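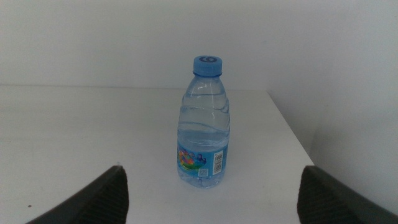 Visit to the Vosley workbench factory, Nunholm

In January our small hardware shop was invited to see how Vosley makes its garage workbenches and wall cabinets. The factory is in Nunholm, two hours by train from us, and the tour began at 9 in the morning.

We started in the cutting hall. The steel sheets come in on pallets and go to a press which makes 600 side panels in one shift. It is very loud there, and we received ear protection at the door. After the press, each panel is bent, welded and hung on a chain for the paint line. I had expected more dust, but the floor was cleaner than the one in my shop.

The paint is a powder, made by a supplier called Pattinasarany. Our guide let us scratch a painted piece with a key. I pressed quite hard and got only a thin gray mark.

Drawers and loads

The part I liked most was the test room. One machine opens and closes a drawer all day with a load of 100 lb. inside. The counter showed 1489 when we came in. They stop at 2000 for the normal series – for the heavy series they continue longer, but I did not write down the number.
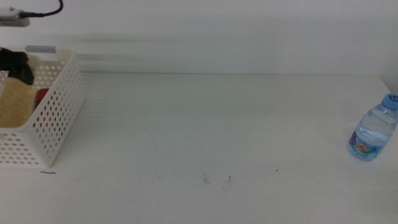

White basket and water bottle on the table.

After lunch we saw the new model, the Flindance. It is a folding bench for people who have only a narrow garage. The legs lock with a foot pedal, and one person can put it up alone. I tried it twice. The first time I forgot the second lock and the top was not level, so I think the manual should show this step with a bigger drawing.

We asked about spare parts. Drawer slides and locks can be ordered one by one, but handles come only in packs. For a shop like ours this is a small problem – customers usually lose one handle.

We ordered four Flindance benches to put in the shop before spring.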